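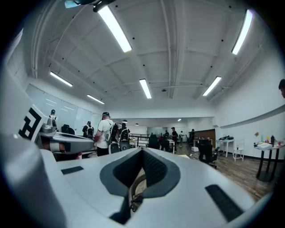

Upstairs at Tostside, looking towards the back

Forum: Workplaces and Fit-out > Lighting and Acoustics
Thread: Open floor with bare ceiling - glare on the white panels and too much echo

cquezada
April 9, 2019
We moved into the upper floor at Tostside at the start of the year and I have ended up being the person who deals with the room. The ceiling was already painted white when we took it on, beams and pipe and all, and I like it. The fluorescents came with the lease as well. Two problems.

First, the panels down the left wall. We write on them all day and they throw the lights straight back at you. From most of the desks at the far end you can't read the top third of anything.

Second, noise. Wooden floor, hard ceiling, hard wall. When a group stands talking in the middle the people working at the back hear every word. It also goes down the stairs, and the tenants below have mentioned it twice.

I have 700 pounds to spend before the end of April. Landlord says nothing may be fixed to the beams or hung off the pipe. What would you do first?

pfister_a
Carpet tiles. Put them down where people walk and stand and leave the wood showing round the edges. We did our place with Rorideck, which is a loose-lay tile with a heavy back, so no glue and nothing for the landlord to complain about. It cut the footsteps a lot and the voices a little.

You could start with the strip between the railing and the panels, as that looks like where everyone gathers.

Thaler S.
I disagree with doing the floor first. Tiles deal with feet and chair castors. Her complaint is voices, and voices are going up to that ceiling and across to the panels and back. You want something soft at head height. Freestanding screens with a felt face, placed near the railing, would help the back desks and the people downstairs as well.

Also office chairs on loose-lay tiles are a nuisance. The castors catch the edges and after a few months you have corners turning up.

pfister_a
Ours have been down two years and no corners have turned up. You have to butt them tight and finish against something solid.

Thaler S.
Two years with how many chairs rolling over them?

pfister_a
9. Fair enough, it is a smaller office.

gilani_sh
On the glare. Are the lights on separate switches? In a lot of these older upper floors they are wired in rows from front to back. If the row nearest the panels is on its own switch, turn it off for a day and see who notices. Costs nothing. In your photo the brightest one is up near the front and it looks as if you have enough light from the others.

cquezada
They are on two switches, but it is front and back, and they can't be done side by side. If I turn the front off the front is gloomy. The back has the little round pendants as well so they would manage, but the back isn't where the glare comes from.

gilani_sh
Pity. An electrician could split them, but you would need the landlord to agree and it would eat most of the money. Next best is a diffuser under the tubes. What are the covers like on the ones you have?

cquezada
Old clear plastic, ribbed. A couple have gone yellow. The cleaner took one down last week and it was full of dead flies.

elfriede k
Clean all of them before you buy anything. I mean properly, in a bath with washing-up liquid, and let them dry on their ends. We replaced ours with the frosted sort from Leitner and the reflections went from hard bright bars to a soft patch. You could still see where the light was but you could read through it. I think ours were 17 pounds each, and that was before whatever they have gone up to.

Measure the covers and not the fittings. I sent a whole box back.

Thaler S.
The other thing with the panels is the angle. If they are flat to the wall they act like a mirror for anything overhead. Tip the top edge forward slightly with packers behind the upper fixings and the reflection drops towards the floor. Ask the landlord, but it is the wall and not the beams, so you may be all right.

cquezada
They are flat to the wall, yes. I hadn't thought of tipping them. How much are we talking?

Thaler S.
8 mm to start with. Do one panel, live with it for a week, then decide about the rest. Don't go mad or the pens slide off the ledge.

gilani_sh
I would be careful with that if they are glass. The fixings on ours were made to pull up square and the supplier told us not to pack them out. Check what you have before you touch them.

Thaler S.
Yes, agreed, check. I was thinking of the ordinary enamelled ones.

pfister_a
Going back to noise. How about the railing? You have an open stairwell with a black metal rail round it and nothing to stop sound going straight down. Cureck do a felt panel that hooks over a rail with straps. No drilling. I haven't used it myself but the people in the unit next to mine have it along a mezzanine and they are pleased.

elfriede k
Would that not make it dark on the stairs? Ours has a window halfway down, I don't know about Tostside. I would want to be able to see someone coming up before I backed a chair into them.

cquezada
No window on the stairs, so that is a good point. I could cover the side facing the desks and leave the side where you come up.

Chairs do end up near the railing, mostly because people wheel them over to sit in front of the panels and then walk off. I have asked them to put them back. It lasts a day.

gilani_sh
Mark a bit of floor for them. A strip of tape is enough.

Thaler S.
Check the fire rating of anything you hang round a stairwell, and get it in writing. Your landlord's insurer will ask.

cquezada
Will do. So the plan for this month: wash the covers, order two of the frosted ones and see what they do over the front end, and get a price on felt for the back of the railing. I'll find out what the panels are made of before anybody packs anything out. Floor can wait.

pfister_a
I still think you will end up doing the floor.

Thaler S.
Maybe, but borrow a screen first. Stand it by the railing while people are talking and go and sit at the back desks.

cquezada
There is one downstairs I can ask for. I will post again once the covers have come.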